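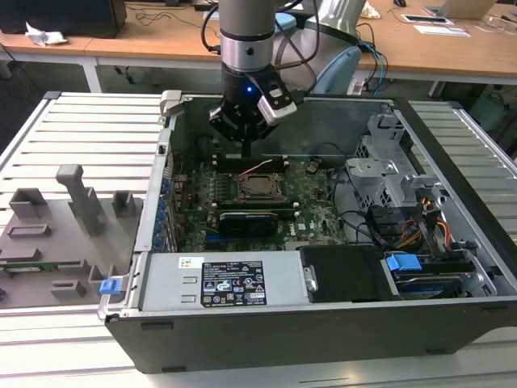

4.2 What the inside of a tower tells you before you take anything out

I want to slow down in this section, because the coding scheme makes much more sense once you've spent some time with an open case. Most of what we coded in the Tisham set can be pointed to in a single machine, so I'll use the one in Figure 4 as a running case. It's a black-and-silver desktop tower, side panel off, lying on its side on a slatted aluminum worktable. If you have ever opened an office computer to add memory, you already know most of the geography. If you haven't, don't worry, I hadn't either when I started (I came to this from furniture repair, and for the first month I called every connector "the plug").

Some background on the towers themselves. The full Tisham set is 624 machines, all of them retired from offices and schools and passed on to the reuse shop at Brakside, where I did the bench work. We dropped the ones whose cases were bent badly enough that the panel wouldn't come off without cutting, which left us with 600 for the analysis. Section 3 has the details on sourcing. What matters here is that these were ordinary machines, bought in bulk, used hard and then forgotten in a storage room for a while.

4.2.1 Color as an instruction

The first thing I started writing down was blue. In the tower in Figure 4, the expansion-slot tabs down the left side of the board are blue, the bracket tab on the hard drive in the lower right corner is a very bright blue, and there's a small blue release latch out at the far left end of the power supply. Everything else that belongs to the case is gray sheet metal or black shell, so those spots of color pull your eye straight away. A newcomer at the bench goes for them first, and a newcomer is usually right to.

We coded a part as "signaled" when its release point had a color different from the metal next to it, and "unsignaled" when it didn't. This sounds simple and it caused more arguments than any other code in the scheme. Marthinus Mthembu, who coded the second half of the set, wanted the white latches on memory slots counted as signaled. I didn't, at first. My thinking was that memory slots on so many boards have light-colored latches that the color had stopped meaning anything in particular. His answer was to hand me a board with black latches on black slots and ask me to find the release. I lost that one. In the final scheme, white latches on black slots (as in the figure) are signaled, and I recoded all of my early machines over a long and fairly grumpy week in August.

There's one complication with color that I don't want to brush over. It can't tell you about order. A tab can be bright blue and still be something you shouldn't touch until two other things have come out of the way, and a case that marks everything in the same shade is telling you where but leaving you alone with when. The Grernia coding guide, which we borrowed from heavily, treats location and order as one thing ("access cues"). We split them. I think the split is the most useful change we made to that guide, although it did double the time it took to code each machine.

4.2.2 What covers what

The next code is overlap, and again the tower in Figure 4 is a handy one. Look at the lower right. The hard drive sits in its bay partly behind a black rectangular cover panel, so even though the blue tab on the bracket is plain to see, the drive as a whole isn't in the open. We coded that as "partly covered." The graphics card, seated horizontally below the CPU socket with its edge facing out, we coded as "open," meaning that you can see the part and plan how to get hold of it without moving anything else first.

I'll admit that "partly covered" ended up as a very roomy category. It holds drives like this one, but it also holds boards where a single cable droops over a corner, and those are not the same kind of trouble at all. I tried a finer scale with five steps. Agreement between the two of us dropped so fast that I went back to three (open, partly covered, covered) and have made my peace with it. Anyone who wants the finer version can have my notes, which are messy but complete.

4.2.3 Cables, which deserve their own heading

Cables were coded separately from parts. This was a late decision and I wish it had been an early one! The trouble with a cable is that it belongs to two places at once, and in the old sheet I kept having to choose which end to file it under.

We sorted them into bundles and strays. A bundle is several wires traveling together, like the yellow, red, orange and black power cables running down beneath the drive cage on the right side of the case in Figure 4. A stray is a wire or a cable going its own way across something else. The same tower has a thin red-and-white wire running diagonally across the upper part of the motherboard, near the socket, and I coded it as a stray without a second thought. A black coiled cable curving over the right side of the board went down as a stray too, though Marthinus and I went back and forth on whether a coil should get a code of its own. It doesn't have one in the published scheme.

Strays turned out to matter more than I expected at the bench. A bundle is bulky, so you notice it, move it, and get on with things. A thin wire over a green board full of capacitors is easy to miss, and if your sleeve catches it you've got a new problem. My own bench log has 32 entries marked "snag," and when I read back through them I found myself writing down thin wires again and again. I'm not going to hang a statistic on that, as the log was for my own use and I wasn't strict about what went in it.

4.2.4 Gaps

Last, things that aren't there. An empty CPU socket was a common enough sight at Brakside that I stopped remarking on it, and the tower in Figure 4 has one near the middle of the board, with the metal retention bracket in place around it. We coded gaps with the same care as parts. For the shop, a gap changes what the machine is worth and which shelf it goes to. For this paper, it changes what the rest of the case looks like to the person working on it, because a part that's gone can't cover anything else. A tower with gaps tends to score as more open than the same model did when it was complete, and I'd ask readers to keep that in mind when they get to Table 6.

We did think about correcting for it. The Cho index has a correction for missing parts, and I ran it over the whole set. It needs a reference case for every model, though, meaning one complete machine to compare against, and for a good share of our models we never got a complete one through the door. So the scores in the next section are uncorrected — I'd sooner report what was in the case in front of me than guess at what used to be.

4.2.5 Labels and stickers

A short note on text. Power supplies carry a lot of it. The long silver unit in Figure 4 has a black regulatory label printed in white, with certification symbols and warning triangles, plus a small white barcode sticker just off its upper left. We recorded labels as present or absent and didn't transcribe them. Across the set I logged 948 labels and stickers of every kind, counting only those that could be seen without taking anything out. I had hoped they'd help with release order. They didn't, at least in our set, and so labels drop out of the analysis from here on and only come back in the appendix.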